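Home Products Training Boards Spares Planning Guides Contact

Search the shop Enter a part or keyword Go

Jirnau Insertion Board for Two-Handed Robots

If you're putting together a budget for a two-arm setup, the arms and hands will swallow most of it, and then somebody remembers that the hands need something to do! The Jirnau is our answer to that. It's a white board with blue pieces that go into slots and holes, and it sits flat on a table between the arms. I've been selling these for a good while now and I still love watching a pair of hands work at one.

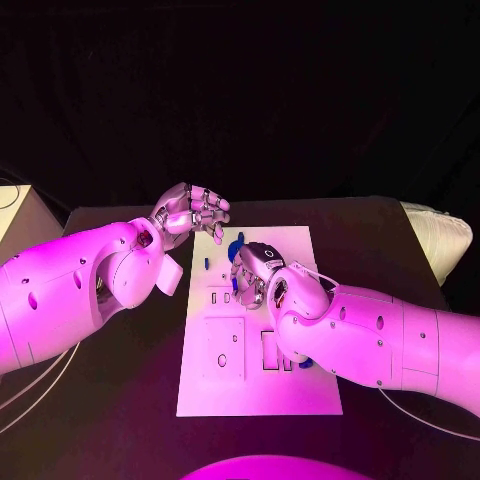 Right hand at the upper part of the board, left hand waiting near the corner.

Start your planning with the table. You want the whole board within comfortable reach of both hands, with clear tabletop in front of it so the robot's body stays well back. Leave space at the sides for cables too (I've seen people measure the board, order a table to match, and then have to order another table).

Next, spare pieces. Small pegs roll off tables and vanish, and they're the cheapest thing on the order, so please get extras up front! We pack spares in bags of 12, and I'd put 2 bags down for a first year. Replacement panels are sold one at a time – wear depends so much on how hard your hands push that I'd wait and see.

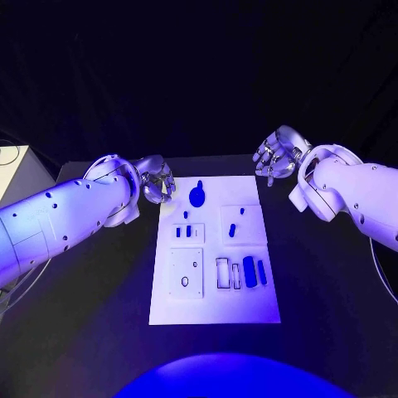 Lighting is the line people leave out of the budget altogether. A white board under strong light can be very bright next to a dark tabletop, and your cameras may need some adjusting before you blame the hands. A dark curtain behind the table is a cheap buy and keeps the background plain, so I like to see one on the list from the start.

Boards ship from our Chuensuk store, packed flat, up to 78 to a pallet if you're kitting out a whole teaching floor. One board per robot is plenty to begin with. If you already own the older Brirnano tray, keep it for the early runs and move over when you're ready – the pieces don't swap between the two, so store them apart.

Send us your table size and reach and we'll tell you if it fits.

Benedikt Gisler, Wondimness

Comments (3)

pegleg_lab: Do the spare bags come mixed or all one shape?

Benedikt Gisler: Mixed by default! Put a note on the order if you only want the small pegs.

tomato77: Got ours in January. Wish I'd read the bit about the table first.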